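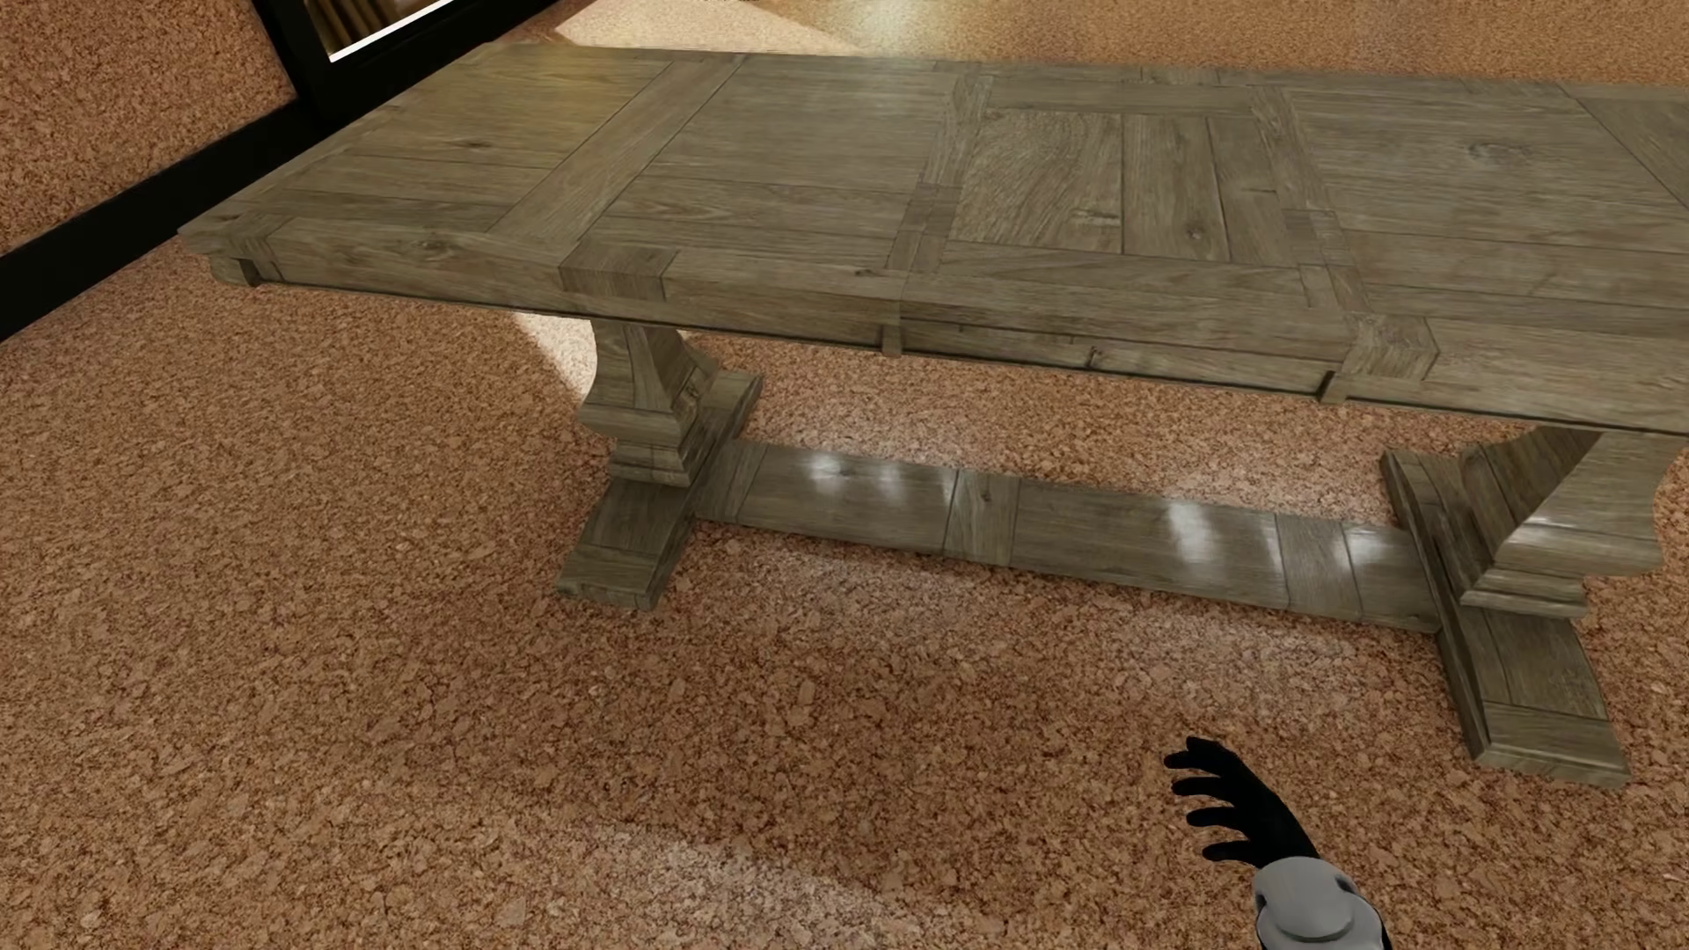 I've been paying for Vendura's simulator subscription since February, and I have opinions, so settle in. If you haven't run into it, Vendura sells ready-made virtual rooms for people who want to train a robot at home without buying the robot first. You pick a room, you pick a body, you tell it what you'd like done, and off it goes. The starter plan is $24 a month and the one I'm on is $76, which made my husband Deepak put down his fork when I told him. What I got for that is furniture like this trestle table, with carved pedestals and long flat feet and a low stretcher board running between them, knots in the wood and everything, and light bouncing off a cork-looking floor. I mean, look at the grain! Somebody at Vendura really loves furniture.

And that's my argument, really. I think these companies are spending our money on the wrong kind of pretty.

I'm not a roboticist. I run a small furniture rental business out of Fletasgate, mostly for weddings and the occasional graduation, and what I want to know is whether a machine could ever take over the dull parts. Wiping down, mostly. Checking for damage when pieces come back. A table like that one is a pain to clean by hand because of all the moldings near the foot, where the dust goes to live, and you end up on your knees with an old toothbrush. So I went shopping for the toughest table in the catalog and gave the robot the job I hate.

Setting up took me most of a Monday evening. The menus are friendly enough (I'll give them that, and the undo button has saved me more than once), but the instructions assume you already know what a "contact profile" is. I didn't. I do now, sort of. It's where you tell the program how grippy or slick a surface should be, and in my package every piece of wood came set to the same number. The floor had that number too! You can have a stretcher board with shiny highlights all down it and as far as the physics is concerned it might as well be a doormat.

I wrote to support about this and got a very nice answer from someone who explained that surface presets are part of the professional tier. I asked what the professional tier costs. There was a form to fill out. I don't fill out forms to learn prices, and I don't think you should either.

My friend Archana Bisht (Deepak's sister, so I hear about it at dinner too) uses the Ranjbar kit, and hers looks like a video game from when we were kids. Flat brown tables, flat gray floor, one lonely light. But she can set the weight of a chair, and the give of a cushion, and how much a drawer sticks, and all of it's included. She ran the same wiping job 40 times over a weekend, changing one little thing each time, and came back with a notebook full of stuff she could use. I came back with some gorgeous screenshots – I did make one of them my desktop background, so that's something.

Now, Archana thinks I'm being unfair, and she has a point. Looks do matter if your robot is learning from its cameras. A real floor has glare on it, and a real table has a shadowy side, and a machine raised on flat gray will probably get confused the first time the sun comes in. I'd hate to have to choose. But if I do have to choose, for a job that's all about touching things, I want the touching to be right first and the sunshine second.

There's also Custarow, which I tried for 3 days on the free trial and can't say much about. It crashed on my laptop whenever I moved the table. Maybe yours is newer.

So would I tell you to buy Vendura? If you're making a demo to show a customer, sure, go ahead, they'll be impressed. If you're a small shop trying to find out whether a robot could handle your furniture, start on the cheaper plan and pester them about those presets before you upgrade. I've got mine paid through the end of the month, and I'm going to try the wiping job again with the friction turned way down, if I can find where they've hidden it.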